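Stem insertion, narrow neck containers: one policy or two?

Brindside Forum > Manipulation > Learning from demos

tulipwrangler
Posted September 24, 2018

Quick one before I lose the afternoon. We've got 217 demos of putting artificial flowers into vases, teleoperated. Trained one policy on the lot. Wide openings fine. Narrow ones, it gets the stem over the hole and then dithers. Hovers, drifts, hovers again.

Phong wants to split it, one policy to pick up and carry, another for the last bit. I'd sooner not. Anyone been here?

pnguyen_not
How many of the 217 are narrow neck?

tulipwrangler
17. Yes I know.

gripfault
Well there's your answer. Get more of those before you touch the method.

M. Nikolaidis
Disagree with gripfault, partly. We saw the same hovering on pegs at Magalhães with a balanced set. The people driving pause over the hole to line up, so the policy learns to pause. More demos with pauses = more pausing. Trim the still bits out and retrain, costs you an evening.

gripfault
Trimming is a hack. You throw away the part where the operator is correcting.

M. Nikolaidis
You throw away the part where nothing moves. Corrections stay in. Did it in February and the hovering mostly went.

oldsolder
What does the table look like? Half of these threads end up being about the set up and not the learning.

tulipwrangler
Fair. This is it, two vases near each other, the red one has the narrow neck and it's the one that beats us.

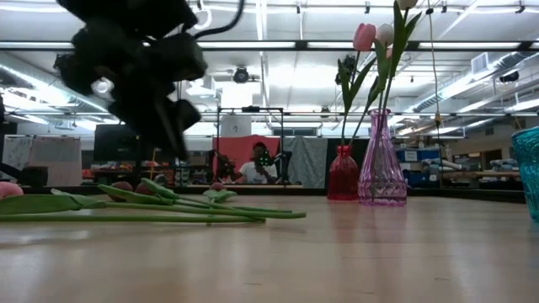 Diệp Phùng

oldsolder
Thanks. Few things. Both vases are see-through or shiny, and the tabletop's glossy too, you've got the red showing in the wood. If you're feeding raw colour images I'd worry about that. Also the taller vase is right up next to the red one, so the leaves over them get muddled. I can hardly tell what's hiding behind what.

And your loose stems all lie the same way, blooms left, cut ends right. Is that every demo?

tulipwrangler
Nearly every one. Makes the pick easier for whoever's driving.

oldsolder
Then it never learns where the cut end is, it learns where the right hand side is. Wouldn't explain the hovering, but it'll bite you later.

gripfault
^ this. Also the leaves. On a narrow neck a low leaf catches the rim way before the stem's in. Are you stripping them?

tulipwrangler
No, we want them on. Thiện did 123 runs with bare stems and it was miles better but it's not the task.

pnguyen_not
So it's contact then, not vision?? If bare stems work the thing can clearly see the hole

M. Nikolaidis
Or bare stems just make the tip easier to see. Both fit. You can't tell from that test alone. Try leaves on, vase painted matt.

tulipwrangler
Hm ok. Nhung has some matt spray. Will do the trimming first as its free, then the vase, then turn some stems round. Retrain is 2000 steps a go on the small net so not the end of the world.

gripfault
Still say you need more than 17.

tulipwrangler
Collecting more tomorow whatever happens. Splitting the policy is parked, Phong is sulking.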